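**Onbridge Student Robotics Forum › Course Projects › Simulated Manipulation: cylinder transfer task, wrist camera view**

**course_desk_anbridge** (staff)
Teams are asked to keep all discussion of the second assignment in this thread. The view below is taken from the simulated cell at the start of the lift phase.

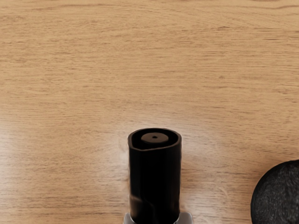 *Wrist view, assignment two: black cylinder between the gripper fingers, round object at lower right.*

Each team is to submit 100 trials and a written account of its failures. The submission folder closes at the end of June.

**kundon_team_b**
We request clarification on the grading of partial lifts. Our controller completed 162 trials before we stopped it, and in 11 of them the cylinder left the table but tilted before reaching the target. The assignment sheet does not state whether these are to be recorded as failures.

**course_desk_anbridge** (staff)
They are to be recorded as failures, with a note. Please submit the first 100 trials only. Teams may not select the trials they prefer.

**gripper_notes**
Our team wishes to register a concern about the camera placement. From this angle only the tips of the fingers are visible, and the lower end of the cylinder is out of view. We believe a fixed side camera should be permitted as a second input.

**kundon_team_b**
We do not agree. The finger positions are available from the joint readings, and the open end of the cylinder is in plain view. A second camera would favor teams with more computing time.

**gripper_notes**
Joint readings report where the fingers are. They do not report whether the object has slipped. Our concern stands.

**gatchalian_lab_section**
A separate matter – the glare on the tabletop. Our edge detector treated the pale area at the left as an object boundary in several runs. The dark cylinder itself is found without difficulty, although the streak low on its left side was once marked as a second edge. May we change the lighting in the simulator?

**course_desk_anbridge** (staff)
Lighting must remain at the default values for submitted trials. Teams may vary it during training and should state in the report that they have done so.

With regard to the second camera, the request is declined for this assignment. It will be considered for the final project, where slip detection is part of the grade.

**gripper_notes**
Thank you. We would ask that the reason be added to the assignment sheet, as two other teams have raised the same question with us.

**kundon_team_b**
For the benefit of teams using the older build: the random seed is not saved unless logging is turned on before the first trial. We had to repeat a full set of 159 trials for this reason.

**course_desk_anbridge** (staff)
The sheet has been revised to cover partial lifts, lighting and logging. The camera decision will be added by noon tomorrow.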